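3.2 Closures and containers

The matching task pairs single-use drink bottles with loose screw caps. It was chosen because the parts are cheap and because the differences between them are small enough to matter. Two closures that look alike from above may differ in height, in the ridging of the skirt or in the color of the top, and a person sorting at speed tends to rely on one of these cues and ignore the rest. Earlier work on household sorting (Prieto and Ilie, the Minora study) treated all caps as one class. We keep them apart.

All layouts use the same dark brown, marble-patterned surface with pale walls behind it. The veins are light and irregular, so a translucent cap has less contrast against them than a blue one. This was left as it is. Kitchen counters are often patterned, and a plain gray mat would have made the cap classes easier to separate than they are in daily use.

Caps are set out in a single row near the front of the surface before any pairing is attempted. The gap between neighbors is close to one cap width, which leaves room to pick up a cap without disturbing the next. Figure 4 shows a row of three: solid blue, white with a blue top, and translucent white with a ridged edge. The last stands slightly taller than the other two.
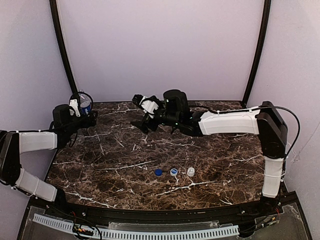 Figure 4. Cap row at the front of the work surface, with a blue-labeled bottle held above the table.

The order of caps within a row was drawn from a list prepared in advance by the second author. Of the 776 layouts on this list, 58 were discarded before use when the drawn order repeated that of the preceding layout. No attempt was made to balance the position of the taller cap across the remainder.

Bottles are presented empty and uncapped. Clear plastic raises a difficulty of its own – the pattern of the counter remains visible through the wall of the bottle, and the outline is carried mainly by highlights at the shoulder and neck. Labels help where they exist. A dark band around the body gives a reliable estimate of height and tilt, whereas an unlabeled bottle must be located by its mouth and profile alone. We therefore include both kinds (Figure 5). 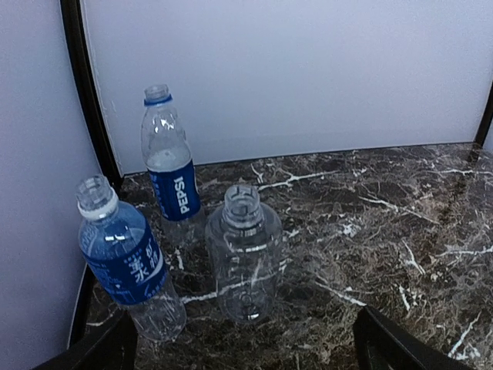
Figure 5. Uncapped bottles on the marble-patterned counter. Two carry blue labels, one of them a Pepsi label; the shorter, wider bottle in the foreground has none.

The ring below the thread deserves a note. On many bottles it stays on the neck after the cap is removed, and its color can be used as a hint to the matching closure. In Figure 5 the ring is white on the tilted bottle and blue on the Pepsi bottle. Annotators on the Grullel set were told to disregard the ring; those on the Clesach set were not, and the two sets are reported separately in Section 5.

Bottles may stand or lean. A leaning bottle is scored on the same terms as an upright one, following the convention in Aguirre, and is not righted before the pairing is judged.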